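Laundry, Drawers and the State of Home Manipulation

February 2, 2022

I get asked every few months whether a machine can put clothes away yet. The short answer is no, at least not in a home that hasn't been arranged for it. The longer answer depends on which part of the job you mean, and the parts are in very different condition.

Start with moving around. A wheeled base with a decent lidar will cross a bedroom without hitting the bed. Thresholds and rug edges still cause trouble, but these are mechanical problems and people know how to work on them. Flamov has had a base on sale for two years that handles most single-floor apartments. I have no complaints about it except the charger, which runs hot.

Grasping rigid objects is next. Mugs, cans and boxes are mostly fine if the lighting is fair and the object isn't transparent. The Tosau arm I tested last March did 10 mugs out of 10 on a bare counter, then dropped to 8 when I put a dish towel under them. I repeated the towel run and got the same result. The fingers caught the weave and dragged the towel along with the mug.

That brings us to cloth. A mug has a pose: six numbers and you know where all of it is. A T-shirt dropped on a chair has no useful pose in that sense. Its shape has to be estimated from the part that happens to be facing the camera, and the estimate goes out of date as soon as a finger touches it. Most published folding results start from a garment already laid flat on a table, alone, in a color that contrasts with the table. Starting conditions like that remove most of the work.

A drawer puts the work back. Clothes lie across each other, so the visible edge of one item may belong to something mostly buried. Pull on it and you may get one sock or three things. A person feels the extra weight and shakes the spare item loose. A parallel gripper with no tactile sensing reports that it has closed on something – it can't say how many layers.

Protance published a set of 3129 cloth grasps over the winter, and I went through the failures by hand. By far the largest group was double picks. The second was slips on thin knits, where the finger pads closed on one ply and slid off. Vision errors came third, which surprised me. I had expected perception to be the weak link, and in this set it was contact.

Two arms help more than a better single arm does. One holds the pile or the garment while the other pulls, and the hidden corners come out into view. The cost is coordination. Iglesias runs both arms from one controller at a fixed rate and needs 4 minutes for a shirt, start to stack. I can do it in a few seconds while watching television. Speed will improve, but I'd sooner see a slow system that finishes an unsorted drawer without help than a fast one that folds the same blue shirt all day.

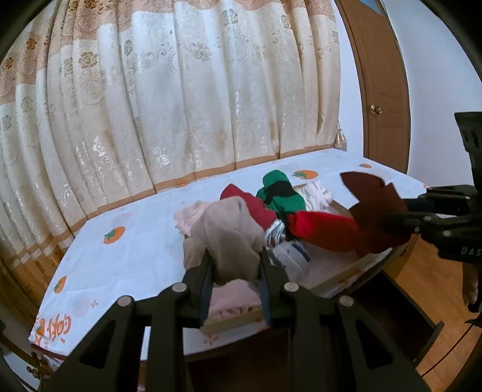

My own test for this year is narrower than a full laundry cycle. Take one mixed drawer, socks and lace and heavier folded things together, and remove the items singly onto a bed. No folding, no sorting by owner. Score a double pick as a failure even if both pieces end up in the right place. I'll run it with soft pads first, then with the stock fingers, and post the logs with the gripper settings for each run.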